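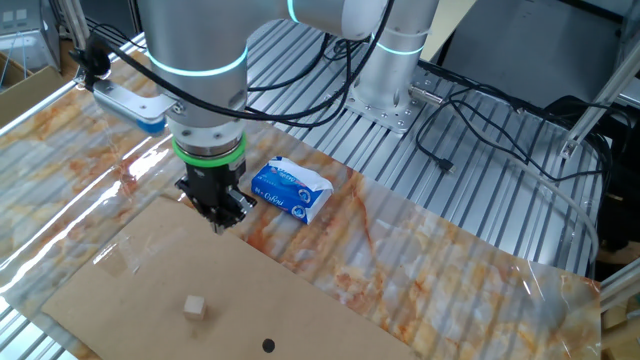
The bench partway through the tutorial: arm over the work surface, wooden cube on the cardboard and soft pack on the marble film.

Grasp height from a plane fit, step by step

If your pick-and-place code still has a line like table_z = 0.0 in it, this tutorial is for you. I had one of those for ages, and getting rid of it made me so happy that I rewrote half our picking stack the same week. We're going to fit the work surface from depth data, split out the objects, and compute a grasp height for each one that respects what it's sitting on.

I'm assuming you have an arm you can command in Cartesian space, a fixed depth camera, and a hand-eye calibration you trust. Our code uses Bokeck for motion and Lacson for the point cloud side (both in-house at Plomthorpe), but nothing below depends on them. The calls are easy to swap for whatever you run.

Why one table height isn't enough

Look at where the cube and the soft pack are. The cube is on a flat sheet of cardboard, and the cardboard is on the film. The pack is straight on the film. That's two different support heights within a short reach of each other, and the film isn't even flat: it wrinkles on the left where it goes over the rails, and the far edge curls up. A single constant will be wrong for at least one of those objects.

Glossy film adds its own fun. Overhead light bounces off it, and depth cameras hate that. Expect holes in the cloud and the odd cluster of points floating well under the bench.

Step 1: Crop before you do anything else

Transform the cloud into the robot base frame, then cut it to a box around the area you can pick from. Be mean with it. Extrusion slots make a lovely ribbed pattern that RANSAC will happily call a plane, so keep bare deck out of the crop. Mask the arm out too, or move it clear before you grab the cloud. Malachy Cullinane wrote our self-filter, and it inflates every link a little so the cables get removed along with the metal. Do this! Cables move around and they aren't in your URDF.

Step 2: Average a few depth images

Grab 16 depth images with everything still and take the median per pixel. Skip any pixel that is valid in fewer than 11 of them. This knocks out most of the flicker from reflections, and it's cheap. Use the median, please. A mean gets dragged around by the floating points and you'll end up with a dent in your bench.

Step 3: Fit the main plane

planes = fit_planes(cloud, iterations=100, max_planes=2)

Keep the normal constraint on. You want planes close to horizontal in the base frame and nothing else. The first result should be the film, as long as the crop is right. Colour the inliers and check them by eye the first few times – a fit that looks fine in the log can be tilted enough to matter at the far side of the bench.

Step 4: Fit local support under each object

This is the good bit. Cluster whatever stands above the main plane, then for each cluster take a ring of points just outside its outline and fit a small plane to the ring. That's the local support. Around the cube, the ring lands on cardboard. Around the pack, it lands on film. You never had to tell the code that cardboard exists!

Two things to watch:

Thin sheets can show up as a cluster of their own. Reject anything very wide and very low before you plan a grasp for it.

Holes and shiny patches eat ring points. Our cardboard has a small round hole and a strip of clear tape, and either one can leave a gap. Set a minimum of 100 ring points and widen the ring if you fall short.

Step 5: Compute the grasp height

grasp_z = max(support_z + finger_clearance, top_z - finger_depth)

For the cube, this behaves exactly as you'd hope. For a soft pack with a crinkled wrapper, top_z is a bit of a guess, so use a high percentile of the cluster heights and skip the maximum. Socorro Agudelo suggested that back in December and we haven't touched it since.

Step 6: Dry run above the surface

Add an offset to grasp_z and run every pick in the air. Watch the fingertips against the surface, and have a hand near the stop. Check the camera and sensor brackets as well as the gripper. If your collision model only knows about the arm and fingers, a bracket that sticks out sideways is free to meet a neighbouring arm. Once the offsets look even over both objects, bring them down in small steps.

If it goes wrong

Every height is off by the same amount: check the tool length first, then the calibration.

Heights drift from left to right: your main plane is tilted. Tighten the crop.

One object is bad and the rest are fine: plot its ring points. It's nearly always the ring.

Roos De Graaf is porting the ring fit to our Skakville planner, and I'll add her settings to this page when they're merged. Page last updated 3/22/25.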